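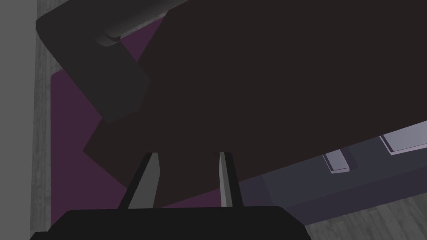

FOR IMMEDIATE RELEASE

ARNURTON, Sep 15, 2020 — Flestholm Furniture will begin taking orders this week for the Purkov, a dining table designed for small homes and built at the company's workshop in Arnurton. The table will sell for $1,295, with delivery inside the county included in the price. The first tables are expected to reach customers in November.

The Purkov is the first new table the company has added to its catalog since it moved out of its old building on Espinoza Street. It replaces the long trestle table that Flestholm has made since it opened. The trestle table will stay available by special order until the end of the year, and parts and repairs for it will continue after that.

"We kept hearing the same thing from people who came in," said Ertuğrul Tuncer, owner of Flestholm Furniture. "They liked the trestle table, they measured it, and then they went home without it. Most of the apartments being built here don't have a dining room. They have a corner of a kitchen, or a stretch of wall behind the couch. We wanted to make something for that corner."

Work on the design started last winter. The company built several trial versions and placed them with families in and near Arnurton, who used them for everyday meals, homework and, from the spring on, a good deal of office work. Those families were asked to write down what bothered them. Their notes led to changes in the height of the apron, so that a person can sit with crossed legs, and in the shape of the corners, which are now more rounded than they were in the first drawings.

Testers also asked for a table that could be moved by one person. The legs on the final version come off with a single hex key, which is stored in a slot on the underside of the top. The top can then be tipped on its side and carried through a standard doorway.

"The first version was too heavy. My own sister told me so, and she didn't put it politely," Tuncer said. "We took weight out of the frame twice. It is still a solid table, and you can lean on it. You just don't need to call your neighbor when you want to vacuum."

## Finish and care

The Purkov is offered in two finishes, a natural oil and a dark stain. Both are applied by hand in the Arnurton workshop and left to cure before the table is packed. Customers who are unsure can borrow sample boards from the showroom and look at them at home, in their own light, before they decide. The company recommends doing this with the dark stain in particular, as it can look quite different next to a window than it does under a lamp.

The oil finish should be renewed once a year, or more often if the table is washed daily. A tin of oil and a cloth come with every oiled table. The stained finish has a clear topcoat and needs only a damp cloth and mild soap. Bleach and scouring pads should not be used on either one. Hot pans should be set on a trivet.

Small scratches in the oil finish can be sanded and oiled again by the owner. Deeper damage to either finish can be repaired at the workshop. Every Purkov carries a warranty against splitting, warping and loose joints, and the company will pick up and return any table that needs warranty work within the county.

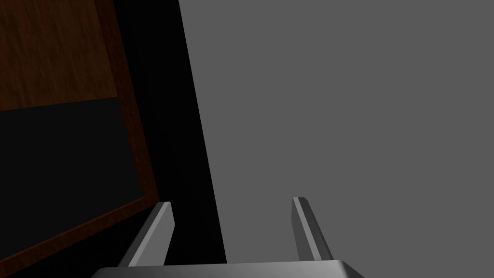 ## Orders and delivery

Orders can be placed by phone or in person at the showroom. A deposit is due when the order is placed, and the balance is due on delivery. Tables will be built in the order in which deposits are received. Customers will get a call when their table goes into production and another to arrange a delivery time.

Delivery inside the county includes carrying the table in, attaching the legs and taking away the packing material. Customers outside the county can collect their table from the loading door behind the workshop or ask for a quote from the freight company that handles Flestholm's longer trips.

For now, the showroom is open by appointment only. Visitors are asked to wear a face covering and to come with no more people than they need. Staff will set out the chairs and sample boards a visitor wants to see ahead of the appointment, so it helps to mention these when calling. Video calls are also available for people who would rather stay home, and several of the early orders from the test families were settled that way.

Customers who already own Flestholm chairs can bring one along to check the seat height against the new table. The Purkov was drawn to fit the company's current chairs and bench. Older chairs, especially those with arms, may not slide all the way under.

## Lumber supply

All of the wood in the Purkov comes from mills within a day's drive of Arnurton. Flestholm placed its lumber order for the new table early in the year, before the disruptions that have slowed deliveries to many small shops. The boards have been drying in the company's shed since then — a longer rest than the workshop is usually able to give them.

Tuncer said the supply on hand is enough for the first season of orders. If demand is higher than planned, the company will extend delivery times and will not buy in boards that haven't been properly dried.

"A wet board will look fine on the day we ship it," he said. "Then the heat comes on in somebody's apartment and it moves. I would sooner tell a person to wait until after the holidays."

Offcuts from the tabletops will be used for the company's cutting boards and serving trays, which are sold in the showroom and at the Arnurton winter market. Pieces too small for that go to the woodworking class at the high school, as they have for several years. Sawdust is collected by a nearby horse farm.

## Work in the shop

The company said that it has kept all of its employees through the spring and summer. The workshop closed for part of April and reopened with benches moved farther apart and staggered start times. Some of the sanding and finishing work was moved to an evening shift, and that arrangement has proved popular enough that it will be kept.

Flestholm also plans to take on an apprentice this winter. The position is paid and runs through all parts of the work, beginning with lumber sorting and ending with joinery and finishing. No experience is required, but applicants must be able to lift and carry safely and should live within reach of the workshop. A short letter is enough to apply. Those who would like to see the workshop first can ask for a visit at the end of the working day.

## A milestone for the trestle table

The change in the catalog comes as the workshop nears its 1000th trestle table. The company expects to finish that table before the end of the year and will give it to the reading room of the Arnurton Public Library, where an earlier one has been in use since the room was last renovated. The library's older table will go back to the workshop to be refinished and will then be returned, so that the room will have a matching pair.

Owners of early trestle tables are invited to send in a photograph and a few lines on where the table has been. Flestholm would especially like to hear from anyone who has one from the first year of production. These can be recognized by a paper label, often worn away by now, glued to the inside of the stretcher. Later tables have the company name branded into the wood at the same spot.

## About Flestholm Furniture

Flestholm Furniture designs and builds tables, chairs, benches and small household goods in Arnurton. Its furniture is sold directly from its own showroom, next door to the workshop. The company also repairs and refinishes furniture by other makers, as time allows.

**Media contact:** Ertuğrul Tuncer, Flestholm Furniture, Arnurton. Sample boards and a printed price list are available to members of the press on request. Interviews can be arranged by phone or outdoors at the workshop.

###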